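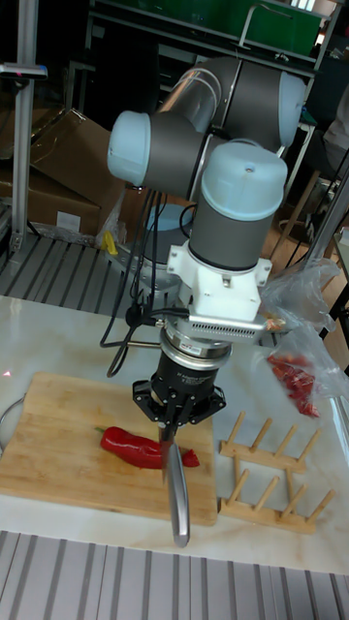
4.2 Release timing and resale

Brands often claim that small, staggered sneaker releases keep demand high. Our data give that claim little support. We tracked 2,845 resale listings for 65 colorways from Holmgren and Notia, all posted on Altelside between February and June. Median markup fell within two weeks of release for most pairs, limited or not.

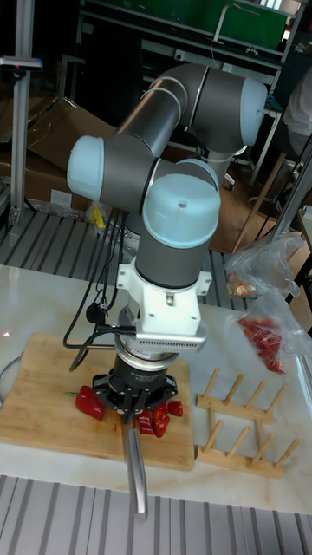 Figure 3. Robot arm holding a knife above cut red pepper pieces on a cutting board.

The 717 listings for retro colorways held their price a little longer — but many were reposts of pairs that had never sold. Zavness, the only earlier study we found, counted asking prices as sales, and we doubt its main result for that reason. We also can't rule out that sellers set prices by copying each other, which would make a shoe look wanted when few people were buying it.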